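The Fridge Door, Part Whatever

I promised myself I would write up the planner work before November, and it is November, so let me at least get the first half of it down while the coffee is still warm.

For anyone just joining, I've been building a little manipulation stack called Altance in my evenings, and most of this fall has gone into one kitchen task: get the robot to open the refrigerator. That's all! I picked it because it sounded like a nice small thing to do between bigger things, which tells you how much I knew about doors back then.

The trouble started with how I was choosing grasps. The old code took the handle's bounding box, picked the middle of it, and asked the planner for a path. That works fine on a straight bar. The handle in my Sokport kitchen is long and curved and gets narrower toward one end, so the middle of the box is a spot in the air where there isn't any handle at all. I watched the gripper close on nothing for most of a weekend before I thought to draw the target point on the screen (please draw your target points on the screen, it takes four lines).

So now I sample candidates along the handle's centerline, 100 of them, and score each one on reach, wrist angle and how far the arm stays from the door panel. I had the panel clearance weighted much too high at first, and the planner got so shy about the door that it refused to go anywhere near it - technically very safe, I suppose.

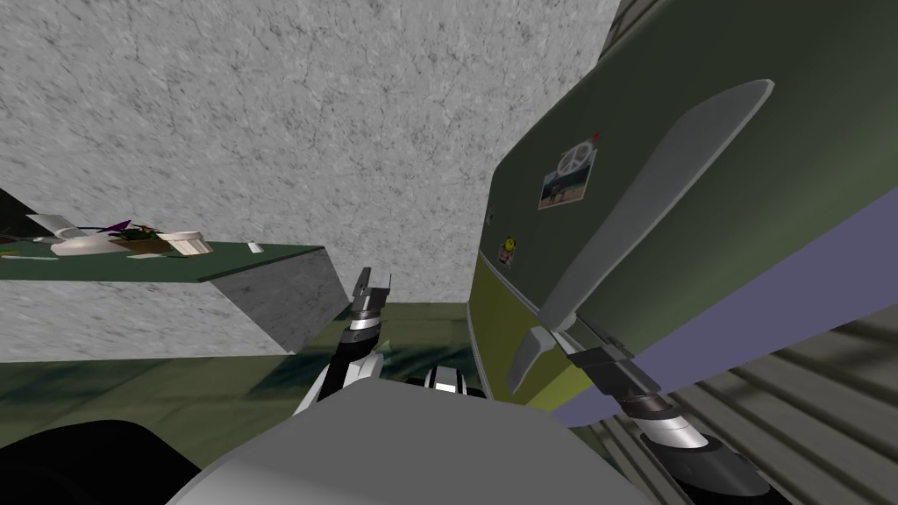

Head view in the Sokport kitchen, with the right gripper by the lower end of the handle.

Looking through the head view also taught me to care about tilt. My handle detector assumed that doors stand more or less upright in the image, and from up there the fridge leans like a ship going down. I now rotate everything into the world frame before fitting the curve, and the fit has calmed down a great deal. The magnets were a smaller headache. The smiley face kept turning up as a candidate knob until I added a minimum depth check.

I ran 600 trials overnight with the new scoring, and 9 of them ended with the planner timing out. I still haven't gone through those logs properly, but the few I opened all had the elbow folded in close to the body, so I suspect my seed poses. The branch is called bautista if you'd like to poke at it, and the scoring weights are in their own file now - I finally got tired of recompiling to change a single number.

Next up is the pull itself, where the hand has to follow the arc of the door without fighting the hinge. I have a rough version with a soft wrist that I'm rather fond of, and I'll post it once I've cleaned out the print statements.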